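Product notes, wall and floor liners - page last changed 22 November 2020

# Plollwood lining panels and marble-look base sheet

We stock two liners for small enclosed work areas, laundry corners and display booths: a blue patterned panel for the walls and a pale marble-patterned sheet for the floor. The maker's leaflet promises that they will "transform any space." We doubt that. They cover up ugly walls, they wipe down, and they cost less than tiling. If that is what you need, read on.

## The wall panel

Sky blue, with a grid of thin white lines and flowers built from overlapping circles. The pattern is called Plandia in the catalog, and it is the only one we carry from the range. The others looked washed out when the samples came in July, so we sent them back.

Be warned that it is a busy pattern. On one wall it is cheerful. On three walls it is a lot to look at, and some customers have told us so after the fact. Ask for a sample before you order enough for a whole enclosure. Samples are free and we would much sooner mail one than process a return.
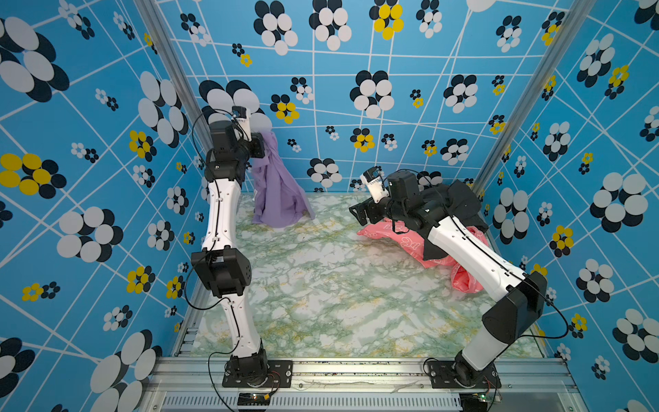 The corners are where most people go wrong. The leaflet says to bend the panel around an inside corner in one piece. We have tried it and would not do it again - the grid lines drift, and once you have noticed you keep noticing. Cut at the corner, start fresh on the next wall, and match the lines at eye level.

## The base sheet

White with green and faint yellow veining. It is printed, and from close up it looks printed. Nobody who has owned a marble counter will be fooled. From standing height it does well enough, and the pale color is good for sorting clothes because a dark sock or a bright sleeve shows up right away. White items are another matter. If you mostly fold sheets and undershirts, get something darker.

The leaflet calls the surface "non-slip." Our own trial was with a pile of ordinary laundry, and cotton slid about on it more than we liked. We have taken the claim off our labels and asked the maker to explain it. No answer so far.

## Sizes and prices

| Item | Size | Price |
|---|---|---|
| Wall panel, Plandia | 55 in wide, sold by the roll | $213 |
| Base sheet, marble pattern | 55 in wide, sold by the roll | $134 |
| Both together | one roll of each | $347 |

Yes, the set price is just the two prices added up. Other shops call that a bundle deal. We call it one box to carry.

## Putting it up

Wouters adhesive is what the maker recommends and what we sell. Lerner makes a cheaper one that held just as well on our test board, though it smells worse for a day or two. Either will do on a smooth, dry wall. Neither will hold on flaking paint, whatever the tube says.

- Leave the rolls flat overnight before cutting.
- Do the walls first, then the floor.
- Press from the middle outward for at least 15 minutes per panel.
- Keep the offcuts. You will want them for the patch you got wrong.

## Color next to fabric

The question we get most is whether the blue throws off the color of clothes. A little, we think, and mostly with pale grays. Stronger colors such as purple and pink stay easy to tell apart, even in a heap.
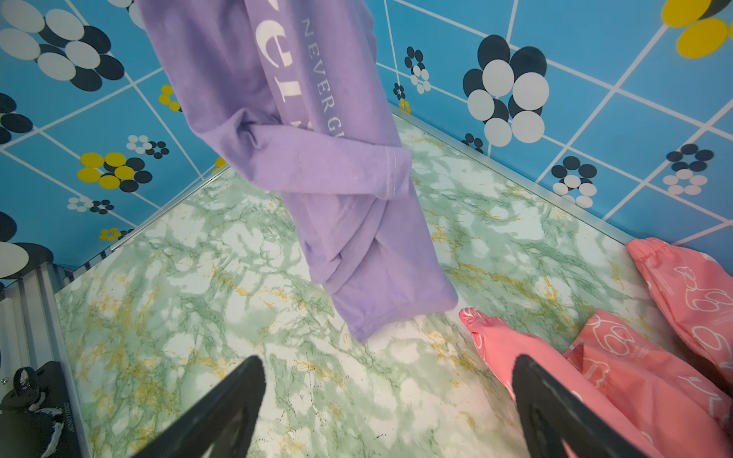
*Lavender-purple and salmon-pink clothing with the blue wall pattern and marble-look floor.*

## Returns

Uncut rolls come back for a full refund, less postage. Cut rolls do not come back at all, and we are strict on this. Measure twice, and if your room has a sloping floor or walls that are out of true, add over a foot to each length. Orders ship from our own store room. We do not offer fitting, and we do not recommend anyone who does.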